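Nadurstead Robotics Club
Minutes of the meeting of 16 September 2023

Chair and notes: Saoirse Ó Briain

1. Welcome back
Great turnout for a first meeting! Saoirse thanked everybody who helped at the Holanda open day, where the line-following bots ran all afternoon and 43 visitors left their names for the mailing list.

2. Desk chores project
This year's team project is teaching an arm to do small desk jobs, and the group is really excited about it. Cleaning a keyboard comes first. We agreed to record people doing the job by hand before writing any code - the brushing part is harder to copy than it sounds, with one hand steadying the board and the other doing quick strokes.

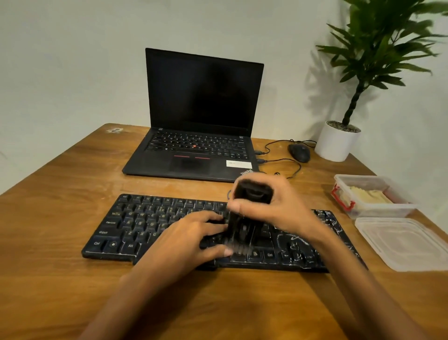 The team has 119 clips so far and wants 178 before training starts. Please keep both hands in view and try different keyboards, the dirtier the better. Short clips are fine.

3. Rornness Cup
Entry is open for the April event. We voted to enter 3 teams, all in the open class. The rules on battery size have changed, so read them before ordering parts.

4. Money
The Adow grant came through (hooray!) and will pay for two new servos and a spare gripper.

5. Any other business
The soldering iron with the blue handle is still missing. Check your bags, please.

Next meeting: same room, same time. Bring laptops.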